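Small rules for a gripper

At Gruvau, the rules for the robot bench fit on two pages. The firm took them from a longer guide by Nondard, which has 252 points and which few people read to the end.

Rule one is about the surface. Lay one plain cloth, smooth it by hand, and put down a single object. Shadows are allowed, but their direction must be written in the log.

Rule two asks for a stop before each grasp, with clear cloth between the fingertips and the object. The operator checks the line and only then gives the word to continue.

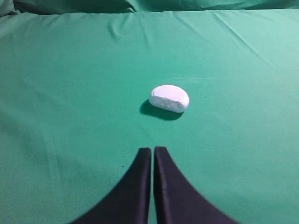
When to stop the work

After up to seven failed grasps, the session is closed. I find this rule the wisest one, and also the one most often forgotten on a Friday.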